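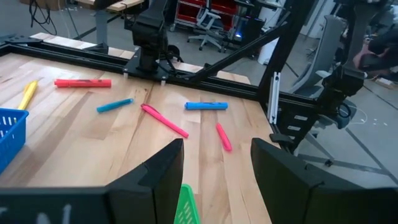
Highlighters on the butcher-block table.

Pudberg Garden Log: README

Welcome! This is the whole written record of my garden at Pudberg, typed up from paper notebooks into plain files that anyone can open. I started it for myself and got completely carried away, so now it's for you too, if you love knowing what flowered when and what the slugs got to first.

What's in it

There are 303 entries in the main file, entries.csv, and each one is a single note on a single plant. A second file, plants.csv, lists the 102 plants those notes talk about, with the name I use, the botanical name where I know it, and the bed it lives in. The third file, beds.txt, is just me rambling about soil (heavy clay at the bottom, lovely crumbly stuff by the wall).

Columns in entries.csv

date: the day I wrote the note, year first
bed: Wall, Slope or Bottom
plant: matches the name column in plants.csv
stage: shoot, bud, flower, seed, dormant or gone
note: my own words, spelling mistakes mostly fixed

"Gone" covers everything from dead to dug up by a badger. If I knew which, the note says so. A blank stage means I was too busy admiring the thing to write down what it was doing, sorry!

Gaps and oddities

December is thin in every notebook. I do go out and look at the hellebores, but I rarely take a pencil with me. The Slope bed was replanted partway through, so the early Slope notes describe a very different spot, all couch grass and one heroic rose. Snowdrops are lumped together under one name, and I know some of you will wince at that. If you can tell them apart from my notes, please write and tell me how!

Two of the names in the plant list are my own. Hotura is a hardy geranium that came without a label and has seeded itself everywhere, bless it. Fellura is a pale pink aster from a neighbor's compost heap. Neither will turn up in a catalog. Cuypers is the nursery where I bought most of the ferns, and it shows up in the notes as "from Cuypers" or just "C."

Using it

Help yourself. Chart it, print it, compare it with your own frost dates, hand it to a class. A mention of where it came from would be lovely. Corrections are very welcome, especially on the sedges, where I'm still learning.

Last updated 9 April 2018, with the first epimedium just opening.

Rajeshwari Fernandes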